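Minutes of the Joswood House kitchen meeting, April
Started at 18:20 in the common kitchen, second floor

1. Last minutes
They were accepted with one correction. The shelf from Grilta cost 14 dollars, not 20.

2. Money
In the kitchen fund there is 400 dollars. It was agreed to keep 200 for the repair of the extractor fan. The firm Zellov will be asked for a price in writing before the next meeting.

3. Tables
We discussed for a long time that the tables are too full for cooking. Food, cutlery and office things are lying together, and the floor under the wooden table is used as a second cupboard. Two members think that a bigger shelf is enough. The others think that we must first have fewer things. Agreed by vote:
– markers and tape go to the drawer in the hall
– forks, spoons and knives go back to the cutlery tray after each meal
– bags and bins under the table are moved to the storage room, so that the tiles can be washed
– food in boxes must have a name and a day on the lid

Tables and floor:
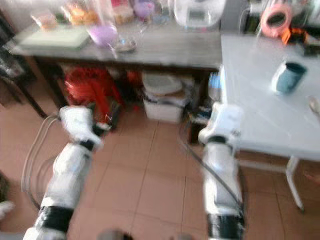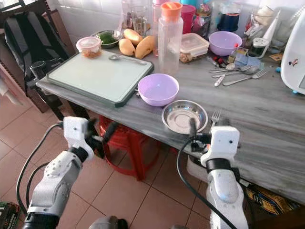
4. Fruit and leftovers
Fruit which is bought from the fund is for everybody. Cooked food stays in the fridge for three days, then it may be thrown away without asking.

5. Other matters
The bus to Ham now stops at the back gate – please do not leave the gate locked in the morning. The request for a second kettle was moved to the next meeting.

Closed at 19:05.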